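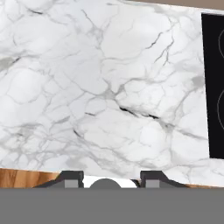
March 13, 2026
Yanti Chin

4. Surface estimation from the wrist view

4.1 Problem setting

The planner described in Section 3 needs a support plane before it can propose any approach pose. In our kitchen tasks this plane is the top of a counter, and the wrist camera is the only sensor that sees it at close range. Estimating a plane from a single colour view is easy when the counter holds a few items with known sizes. It is much harder when the view contains only the counter, because the estimator must then rely on the surface texture, the outline of the counter and any fixtures set into it.

Figure 4 is a rendered wrist view of this second kind. White marble with gray veining takes up most of the view, there are no objects on the counter, and the gripper is open. The only fixture is a black cooktop on the right, of which part is visible. We use views like this one as the starting condition for the tests in this section.

Figure 4. Simulated wrist view with a bare marble counter and an open gripper. Part of a black cooktop is visible at right, with the left arcs of two burner rings.

4.2 Masking the gripper

The gripper appears in every wrist view and must be removed before features are matched. An early version of our pipeline used a fixed rectangular mask over the lower part of the view. This was simple but threw away the region between the fingers, where the surface is closest to the tool and where an error in height matters most. In Figure 4 a bright white area shows through that gap, and we would like to keep as much of it as possible.

We replaced the rectangle with a mask projected from the gripper model. Finger positions are read from the joint state, the meshes are drawn into the camera view, and the resulting outline is grown by 3 pixels to absorb small calibration errors. The rounded part between the fingers is handled in the same way. It was left out of the first model we loaded into Medato, our simulator, and the matcher then treated its curved upper edge as a feature of the counter. Since this edge moves with the camera, it pulled the estimate toward a plane with no relative motion. Adding the part to the mask removed the fault.

Pixels outside the mask are passed to the matcher unchanged. We tried filling the masked area with the mean counter colour, but the filled patches produced false edges along their borders and we dropped the step.

4.3 Texture and fixtures

Marble provides many weak features and few strong ones. The veins branch and meet often, so a local patch taken from one part of the counter can look much like a patch taken from another. In the view in Figure 4, the short, nearly black streaks near the centre-right stand out from the rest of the pattern and are good anchors. The fine, pale veins at the upper left are poor anchors on their own. The rendered texture is also slightly blurred, which lowers the corner response over the whole counter.

Our matcher, Fosum, deals with this by grouping corners into small graphs and matching the graphs between views. A graph is kept only if it has at least 8 corners and if its best match is clearly better than its second-best match. Graphs that fail the second test are stored and tried again once a rough plane is available. At that point most of the false matches can be rejected on geometry alone.

Fixtures are handled separately. The left border of the cooktop gives a long straight edge with high contrast, and the burner rings give curves that can be fitted as ellipses. Both are useful, but an arc that covers less than half of a ring leaves the ellipse poorly constrained along one axis. We therefore do not estimate the plane from ring arcs alone. They enter the solver as soft terms, weighted by the visible arc length, and the straight edge enters as a line term with a fixed weight.

The area inside the cooktop border is excluded from graph matching. Glossy black glass can carry reflections on real hardware, and a reflected feature does not lie on the plane. No reflections are visible in Figure 4, but the rule is applied to rendered and real views alike so that the two sets of results can be compared.

4.4 Solver and timing

The plane is solved over a sliding window of views using the camera poses reported by the arm controller. We hold the poses fixed for the first pass and release the camera-to-wrist transform for the second. Releasing it earlier made the solver unstable when the window covered only a short motion. Wood is visible below the counter on both sides of the gripper in Figure 4, and regions of this kind are assigned to a separate background group. They do not contribute to the plane.

The solver runs inside Rurkex, our task executive, which will not pass a plane to the planner until the estimated height has settled. If it has not settled within 46 views, the executive requests a short sideways motion and starts a new window. The old window is kept in the log but is not merged with the new one.

4.5 Test set

We rendered 1,495 starting views for testing. Counter material, camera height, camera tilt and the placement of the cooktop were varied. The same set was run with the rectangular mask and with the projected mask, and all other settings were held constant. Cordeiro, the planner from Section 3, was switched off during these runs so that its replanning could not change the camera path.

Each run records the estimated plane, the number of graphs kept, the weight given to each fixture term and the reason for any restart. The true plane is taken from the simulator at the time of each view. Height error is measured at the midpoint between the fingertips, projected onto the counter along the tool axis. We chose this point over the centre of the view because it is the point the planner uses when it sets the approach distance. Results for the two masks are given in Section 5, with the restart cases reported separately.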